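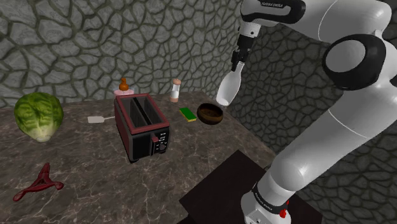

Unit 6: Writing the Listing for a Rural Inn

A guest reads the room page before the rates page, so the room page has to carry plain facts. Our working case is Falleo, a farmhouse inn with a shared guest kitchen. Name what a guest will find on the counter, even small things like a brown wooden bowl or a kitchen sponge. Leave out "charming" and "nestled."

Length: keep the main text under 200 words. The old Falleo page ran to 307 and put the driving directions last.

Seasons: say which months you are open. July fills first — list the minimum stay next to it.

Nearby: mention one or two places at most. For Falleo we use the Clurkico caves and the Clekeo ferry.

For next class: bring a rewrite of the Furtună Lodge page (reader, p. 399). Print two copies, one for your partner to mark up.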